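Ninimo: wrist-view tooling for close-range manipulation

Version notes and data card, maintained by Iestyn Gwilliam

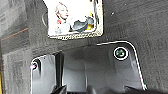 Rhydian Landeg wrote back after reading the first draft of this card and asked whether a wrist view on its own is enough to plan from, given that the fingers are nearly always out of focus and the thing you care about is often half hidden by them. It's a fair worry, and he wanted it near the top so that people would see it before they download anything.

My answer is that it depends a good deal on what you mean by planning. Ninimo does short-range work only, the last stretch of a motion, once a slower planner has already brought the arm close. For that stretch I've been very happy with the wrist view, and I'd encourage you to try it before you go hunting for a second camera. For anything longer, please pair it with Abugri, our scene-level planner, which lives in its own repository and has its own (much shorter, sorry!) README.

What you get

The package has a small perception module, a servo loop that runs on its output, and a replay tool called Rolterska that lets you step through a recording and see what the loop would have asked the arm to do. I use Rolterska more than everything else put together, usually with a cup of tea, and most of the bugs I've fixed were found there.

The recordings come as 1,000 short episodes from our bench in Caninville. Each one holds wrist images, joint positions, gripper opening and the commands sent. Times are in seconds from the start of the episode, and joint angles are in radians.

About the images

They are close views, and they look like close views. Dark carpeted surfaces sit next to molded gray plastic, and small things like fasteners can stand out sharply while a printed card a little farther up comes through blurry. The gripper fingers often poke in along the bottom edge. We left all of that in. If you mask the fingers, do it with the mask file for your own gripper, because ours will be the wrong shape for you and the loop will happily chase the leftover edge.

A word on texture: fine speckle, the kind you get from carpet, gives the feature tracker far too much to hold on to. The setting called min_patch_contrast is there for that. I keep it at 10 and raise it when the tracks start to swarm.

Getting started

Install the package, copy the sample config into your working folder, and run the replay tool on one episode before you connect an arm. Then run the loop with dry_run set to true, which prints commands without sending them. When those look sensible to you, turn the speed limit down to its lowest value and go ahead, with a hand near the stop button.

Known limits

Depth is estimated from motion, so a stationary arm gives you nothing useful. Recessed parts with soft shading are the hardest case, and the estimate tends to come out too shallow. The log file keeps the last 2,000 lines and then overwrites itself. Version 3 changed the order of the gripper fields, so older recordings need the convert script.

Questions and odd recordings are both welcome in the issue tracker. Please attach the config you ran with.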